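Zdenka Dervishi
24 September 2026

1/ Thread on drink containers and desk layout. Scope: one alcove desk, light beige top, shelf above it, normal home office use plus whatever migrates in from the kitchen. No cable management in this one. Cables get their own thread when I have finished with them.

2/ Dimensions first. The alcove is 1,769 mm wall to wall and the shelf spans it. You can't push overflow off either end. Everything that lands on the desk stays on the desk until someone carries it out of the room.

3/ I had been treating the desk as one surface. It's easier to manage as bands running left to right. Front band is for work, middle band is for things in use, back band against the wall is storage. Most of my clutter is back-band stuff that has crept into the middle.

4/ The liquids are where I started. Paper can sit in the wrong band for a month with no consequences. A mug in the wrong band has consequences the first time you reach for a pen.

5/ Stability, in order of trust: wide mug, shaker bottle, glass bottle, disposable plastic water bottle. A part-filled plastic bottle is better than an empty one, which will go over if you close a drawer hard. Put the cap on every time. A capped bottle that falls is a noise. An uncapped one is an afternoon.

6/ Mugs out of use go on their side or back to the kitchen. An upright mug on a desk gets filled, or gets pens in it, and then it has a permanent address. On its side it is plainly waiting to leave.

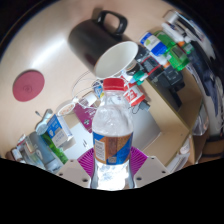 7/ Coasters. One round coaster, one position, middle band, left of where the bottle goes. I tried several and they turned into a second layer of clutter. With one, there is one approved spot for a hot drink and any other hot drink is a violation.

8/ The coaster also has to be reachable without crossing the keyboard. Mine failed this until August. It was at the right, I'm left-handed, and every sip passed over the keys. Moving it took a second and I had lived with it for years.

9/ Keep-out zone: 100 mm from the front edge, no containers of any kind. Sleeves live there. So do elbows. I marked it with masking tape for a week, then took the tape off. The habit mostly held.

10/ Second keep-out zone: anything with exposed wires. Liquids and electronics can share a desk if there is dry space between them. A bottle lying down next to a device is the case to avoid. Stand it up, move it, or unplug the device.

11/ Bottles lying down in general: no. They roll, and the ones with flip caps weep slowly at the hinge. You find out by the ring. If a bottle only fits lying down, the place is too small and it belongs somewhere else.

12/ Reply from Uddin on the last thread, asking why not put all of it on the shelf. Reasonable question. The shelf has books toward the right and supplies at the left, and I would prefer no drinks above books. White bottles and the supply bin are fine up there. Anything opened daily is not.

13/ The other shelf problem is reach. You stand up, you take the thing down, you use it, and you put it on the desk. The return trip doesn't happen. Frequency of use has to decide height. I have never seen a layout beat this.

14/ Back band rules. Tall things against the wall, short things in front of tall things, nothing in front of the short things. The glass bottle and the shaker are back-row items. The small jar and the small white container have to be forward of them or they vanish.

15/ Lamp goes in first. It has a stem and a base and it can't be stacked or leaned on. Everything else gets placed around it. If you position the lamp last you end up with it wherever there was a gap, lighting the wall.

16/ State of it partway through the sort, before the back row was thinned. The middle is close to right. The left side is where things went while I decided about them.
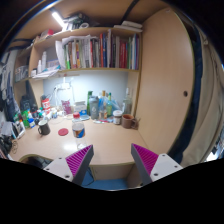 17/ I do the sort from the chair, seated, in working position. If you stand over a desk you judge it from above and it all looks accessible. Sit down and half of the back band is blocked by whatever is tallest. Sort from the height you work at.

18/ Bags. A bag leaning against a wall is holding things you haven't sorted. A clear plastic bag is the better kind, you can check the contents without opening it. An opaque one gets a label or gets emptied. I use a Fovus label printer for this. It is slow and the tape is overpriced.

19/ Small bottles: group them in a tray with a lip. Loose, they spread. My tray is an Ultura drawer insert used outside of any drawer. It slides a little on a smooth top. Two strips of rubber mat underneath fixed that.

20/ Food on the desk. Jars and packets are tolerated in the back band if they are sealed. Cans are tolerated until opened. An opened can is a container with no lid and it follows the mug rule: coaster, or out.

21/ End-of-day pass, three steps. Mugs out. Bottles capped and upright. Coaster back to its spot, even if nothing is on it. I leave the rest. A full clear every evening lasted me four days. The short version has lasted since summer.

22/ Weekly pass, longer. Take the middle band down to bare surface, wipe with a damp cloth, dry cloth after. Pale tops show coffee rings well, which I count as a feature. Then put back only what got used that week. Things that don't go back get carried to the kitchen or the bin in the same trip.

23/ Known failures. The left end still collects cables and whatever was in my hands when I walked in. The framed picture there gets buried and dug out again. I tried assigning that corner to papers and it collected cables and papers.

24/ Someone will ask about a cart. I had a Vesness side cart for drinks, on casters. It became a second desk with the same problems at knee height. Gave it to my sister. She keeps yarn on it.

25/ The full notes run to over 2,000 words and are mostly about tray sizes. I'll post the tray part separately if there's interest. Next thread is cables, left end first, once I have traced which ones are still plugged into anything.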